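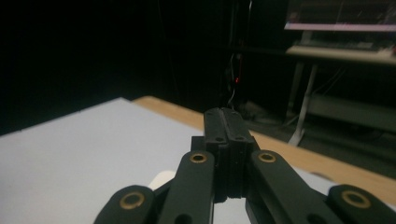

White foam board on a blond wood tabletop in the Cevance workroom.

The Quiet Work of Foam Board

Every exhibition at the Cevance Center for Local History begins on a table. Long before the lights are hung or the first label is fixed to the wall, the displays exist as sheets of foam board, laid flat and marked in pencil by the staff of the exhibits department. Visitors rarely think about the material, although in the present galleries it supports 240 labels, maps and enlarged photographs.

The department is led by Arturo D'Amico, who joined the Center from the Zallton Theater, where he built scale models for stage designers. He brought with him a preference for working at full size whenever space allows. "A drawing tells you whether a panel fits the wall," he said. "A board tells you whether a person standing in front of it can read it without leaning over."

The practice has shaped the way exhibitions are planned. For the current project, a history of the Feltar canal and the families who worked along it, each panel was first cut as a blank and held against the gallery wall at several heights. The final line was set two inches lower than in previous years, after school groups were invited to try the earlier arrangement. Text was then trimmed to suit the new format. No panel in the canal exhibition carries more than 200 words, a limit that the curators resisted at first and have since adopted for the permanent collection.

Cutting is done by hand. Staff members use a steel rule and a fresh blade, and they make three light passes: one through the top paper, one through the foam, and a last one through the backing. A single heavy stroke tends to drag the foam and leave a ragged edge. Corners receive particular attention, as they are the first part of a panel to show damage when it is carried from the workroom to the galleries. Finished boards are stored flat between sheets of clean paper. Those that stand on end, even for a weekend, may develop a bow that no amount of pressing will remove.

Color is a further consideration. Boards sold as white vary from one supplier to the next, and a bluish white placed beside a warmer one is noticeable under gallery lighting. The department therefore orders all the board for an exhibition in a single delivery. For the canal project this came to 38 sheets, with the offcuts kept for test prints, spacers and the small brackets that lift a label away from the wall.

The Núñez Room, where the canal exhibition will be installed, presents its own difficulties. Its plaster walls are uneven, and the longest of them curves inward by almost an inch near the east door. Mr. D'Amico's team has mapped the wall with paper templates and will mount the panels there on shallow wooden battens, so that their faces line up even where the plaster does not.

The exhibition opens in June. The Núñez Room will be open to visitors every day except Sunday, and the workroom will receive small groups by arrangement with the front desk.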